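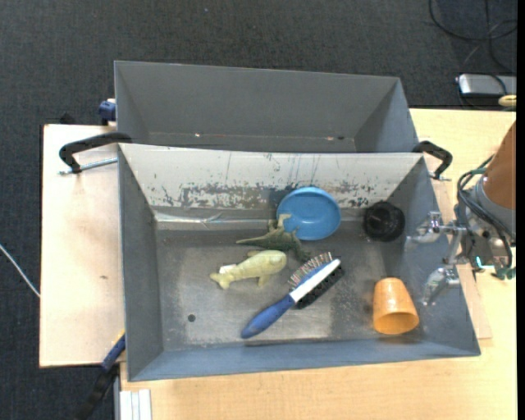
Reviewed by Lok-yiu Su
Storage and tidying | Murance open metal bin, large, bought as a pair

I've had the Murance bins since April and I've been putting off writing this, mostly because every time I sat down to do it I found something else I wanted to moan about or something else I'd started to like. So it's a long one, sorry. Put the kettle on.

Some background. We live in a flat with one decent cupboard, and the cupboard is full of coats. Everything else ends up on the table or the floor, and by Thursday evening you can't put a plate down without moving a toy first. I'd been through fabric cubes (they sag), a wicker thing from my aunt (it sheds) and a set of clear plastic tubs from Civa that looked lovely for a fortnight and then cracked at the corners. I wanted something plain, open at the top and tough enough to have things thrown into it from the other side of the room. Metal seemed the obvious answer, so I bought 2 of the large grey ones, and they now live one behind the other on the light wooden table next to the charcoal carpet.

First thing to say – they are big. I'd read the measurements and nodded along as you do, and then the box arrived and I had to have a little rethink about the table. If you've got a narrow shelf in mind, cut out a bit of newspaper to size before you order. I didn't, and the shelf I'd cleared is now home to a spider plant.

The front bin is our "whatever's lying about" bin, and I do mean whatever. There's a blue bowl in there, a couple of cups, a hairbrush, the green reptile and the pale yellow-green sea creature that my youngest insists is a whale (I say fish, we've agreed to differ). What I like is that all of that goes in and you can still see every bit of it. The bin's wide enough that things mostly lie on the bottom and don't disappear under each other, so at bedtime when the reptile is suddenly the only animal that matters, I can lay hands on him in a second. With the Civa tubs I was forever tipping the whole lot out.

That said, it isn't a bin for things that roll. The orange tumbler will not stay upright to save its life, and round bowls end up leaning on the wall whatever you do. A divider would sort it and I can't understand why Murance don't sell one. I've seen people online cut their own out of cardboard, which I might get round to, but I've been saying that for months.

Now, the noise. Oh, the noise! Drop a hard plastic cup into this from any height and it rings like a dinner gong. I'm used to it now but the neighbours downstairs may feel differently. I tried lining it with a tea towel, which did help, except the towel bunched up under the toys and collected crumbs and I gave up after a few days. If you've got a baby asleep in the next room I'd think hard about a softer sort of basket, or at least about teaching the older ones to place things and not lob them. (Good luck with that.)

The other thing people will want to know is how it wears, and I'd say badly to look at and well in use. The bottom of our front one has gone quite scruffy, bright and brushed-looking towards the middle and a darker grey out near the edges. I rather like it, it's got a workshop sort of look, but if you want your storage to stay smart for visitors this would drive you up the wall. It doesn't bother me in the slightest because it's normally covered in toys. The back wall has got chipped and scraped along its lower half as well, from everything we've thrown at it, quite literally.

Cleaning is easy enough. A damp cloth with a drop of washing-up liquid, then dry it straight away with an old towel. The corners are a bit of a pain and I go round them with a cotton bud when I'm feeling keen. Crayon came off with bicarb. Sticker glue did not, and there's a patch on the back bin that I've turned to the wall.

A word about hairbrushes, because this caught me out. Ours is one of those two-sided ones, thin wiry bristles on one side and thick black ones on the other, and it picks up every speck of fluff that's in the bottom of the bin. It ought to have its own pot in the bathroom. It did have its own pot in the bathroom! But this is where it gets dropped on the way out of the door, so this is where it lives, and I just give it a quick going over with a comb before anybody uses it. If you're going to keep brushes and toys together, empty the crumbs out more often than I do.

I did look at the Shih version before I bought, which my sister has in her hallway. Hers has handles and a lid and feels a touch lighter to carry about. But the lid is always off and leaning against the wall, and with two children I know perfectly well ours would go the same way. If you need to stack them, get the Shih. If you want to be able to chuck things in while holding a toddler under one arm, you want something open like this.

Would I buy them again? Yes, I think so, though I'd go for one large and one of the smaller size. The back bin is more than we need most weeks, and a smaller one would give me back a bit of table for the jigsaws. I've given it four stars, with one off for the racket. I'll add a note if I ever make those cardboard dividers.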